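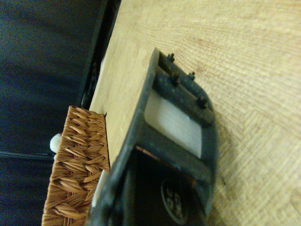
hollach_bench
Pad question for anyone running the Hollach gripper. I'm at 300 cycles a day on the Gullstead cell and my grip on soft stuff has gone vague, so I started with the fingers. The white pad still sits in its window in the black plastic, but the plastic edges are scuffed and dusty and I'm wondering how much of that dust ends up on the pad. Do you all swap pads on a schedule or wait for slips?

tinkieu
Schedule, every time! I go 16 days and then they're out, even if they look perfect. Looks tell you nothing with these. And wipe that rim down while you're in there, the little pegs collect crud like crazy.

Skeravov_fan
Gotta disagree with Tín. I threw away so many good pads doing that. Lint-free cloth, a bit of alcohol, let it dry, run your slip test again. If it's still bad, THEN swap.

tinkieu
Alcohol made mine go cloudy last September, so no thanks. Soapy water.

Skeravov_fan
Were those the Vũ pads though? Mine are stock and they've been fine.

tinkieu
...yeah ok, they were Vũ.

ceciliak
Before you buy anything, how close are you coming down next to that basket? Your finger is almost touching the wicker. I had 2 fingers chewed up on one side from brushing a bin on every approach. I moved my bin over and the scuffing quit.

hollach_bench
Huh, pretty close, yeah. I taught that point in a hurry. I'll shift it over tonight and clean the pad with soapy water first. Cecilia, did you re-zero the gripper after?

ceciliak
Yep, and slowed the approach to 200 mm/s. Haven't touched it since.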